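Automating the rounds at Jellov: what changes for staff

1. Background
Jellov wants a two-armed robot from Urnitz to take over cupboard and door checks. We tested the plan in simulation.
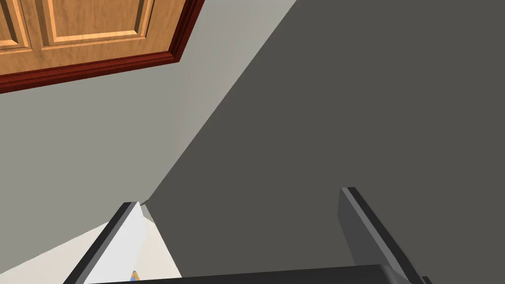 2. Close work
Cupboards came first. With a finger this near the panelled doors, small errors matter.

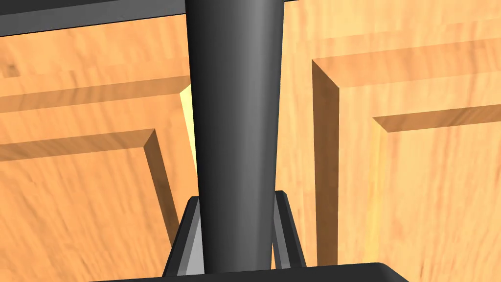

Hughes calls the savings guesswork, as five staff would still share the rounds.

3. Moving between rooms
Walls and furniture crowd the gripper's view. 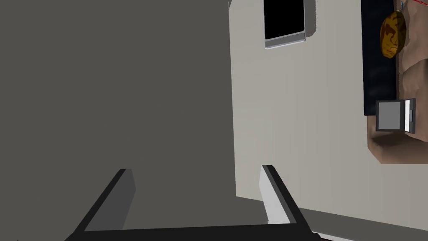

Does anyone's job get easier? Only the Friday round, and we doubt even that.

The double doorway worries us more.

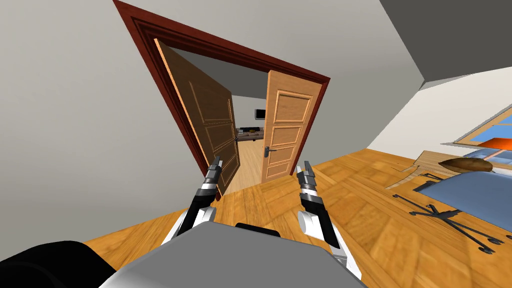
Figure 4. Simulated robot near the double doors.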